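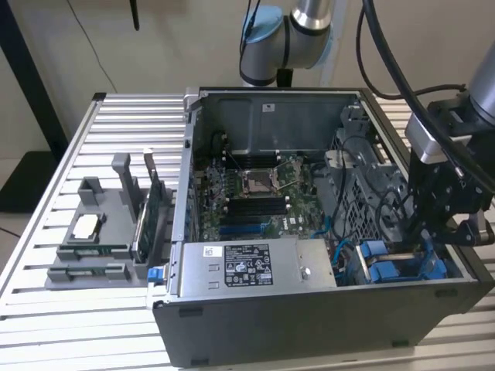

4. Working at the Assembly Cell

This section is for bench technicians on the Barroso line at Wendby who are moving from hand assembly to the two-arm cell. It covers the start of a shift, loading a chassis, what to do when the cell stops, and how your work is recorded. For robot programming and tool changes, see the Melska controller guide.

4.1 What stays with you

Before the cell, one technician built a tower from bare chassis to closed case. The arms now handle most of the repeated pick, place and pull moves. You still prepare the chassis, load the parts fixture, check the socket, route cables and sign off the build. Expect more time on inspection and less time bent over the case.

The cell doesn't make the final decision on a build. If the screen shows a pass and you see a fault, the build is a fail. Enter it as one and set the tower on the rework shelf.

4.2 Start of shift

1. Read the handover note from the last shift. Open faults are listed by case number.
2. Walk around the table and look for tools, screws or packaging on the slats.
3. Press and release each stop button. The screen must show every button as tested before it will let you continue.
4. Sign in with your own badge. Do not work under another person's sign-in, even for a short break cover.
5. Select the build sheet. The standard tower is sheet 864.

Note: If the sheet number on the screen doesn't match the one on the cart, stop and call the line lead. Do not load the chassis and fix it later.

4.3 Loading the chassis and fixture

1. Take off the side panel and put it on the lower shelf of the cart.
2. Lay the case on its side on the table with the open side up.
3. Push the case against the stops. It should not rock when you press on a corner.
4. Raise the socket lever and the retention frame. Look across the contacts from two angles with the hand lamp. Do not touch them.
5. Load the fixture. The expansion card goes upright in its slot, and the memory modules go in the front slots.
6. Tuck any loose cable away from the drive bay.
7. Step back and press Confirm Load.

Caution: Loose cable is the most common cause of a stop. The arm reads a snagged cable as extra force and holds its position. Do not pull the cable free while the arm is holding. Follow 4.5.

4.4 Checking the drive bay approach

Do this check on the first tower of the shift and again after any gripper change. The arm must be in Step mode, at reduced speed.

1. On the screen, select Drive Bay, then Approach.
2. Press Step until the arm reaches the point marked A.
3. Switch the screen to the wrist camera view.
4. Compare the finger position with the release tabs. If the fingers are off line, press Back and call the line lead.
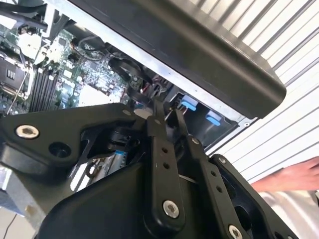
Figure 4-2. Wrist camera view of the gripper fingers near the drive bay and its two blue tabs.

5. Press Step again to close on the carrier. Watch the force bar on the screen. The limit for this step is set at 22.
6. If the bar turns red, press Back once. Do not raise the limit yourself. 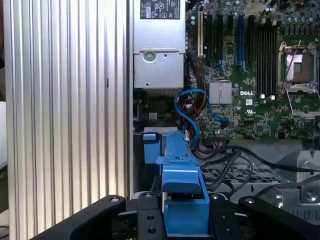

Thaddäus Hofstetter asked at the August review whether a technician who presses Back too often would be marked down for slowing the line. The answer is no. Back presses are logged against the cell and the build sheet. They are not logged against your badge, and they are not used in your review. Mirjam Schnyder keeps the log and will show you the entries for your shift on request.

4.5 When the cell stops

1. Read the message before you press anything.
2. Press Hold. Wait for the lamp to turn steady amber.
3. Clear the cause. If you can't see the cause, leave everything as it is and call the line lead.
4. Check the part in the gripper for bent tabs or scraped edges.
5. Press Confirm Load, then Resume.

Warning: A flashing amber lamp means the arms can still move. Keep your hands out of the chassis until the lamp is steady.

After 4 stops on the same tower, take it off the cell and finish it by hand at the Claltlow bench. Record the time you moved it. A hand-finished tower counts toward the shift total the same as any other.
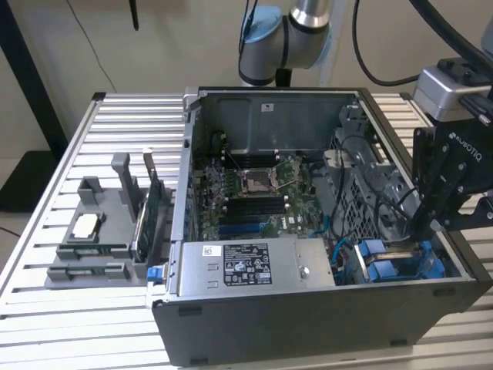 Hand-finishing is also how you keep your skills current. Each technician is scheduled for a turn at the hand bench every week, and the line lead can't cancel it to make up numbers. If your turn has been skipped, write it in the handover note.

4.6 End of shift

1. Let the current tower finish, or press Hold and note the step number.
2. Return both arms to Park.
3. Empty the fixture and put unused parts back in their trays.
4. Wipe the gripper fingers with a dry cloth.
5. Check the cycle counter. If it has passed 300 since the last finger inspection, hang the inspection tag on the stop button post.
6. Write the handover note and sign out.

Use plain words in the note. "Cable caught on carrier, step 5, cleared in Hold" is enough. Fault codes are saved by the controller and don't need to be copied.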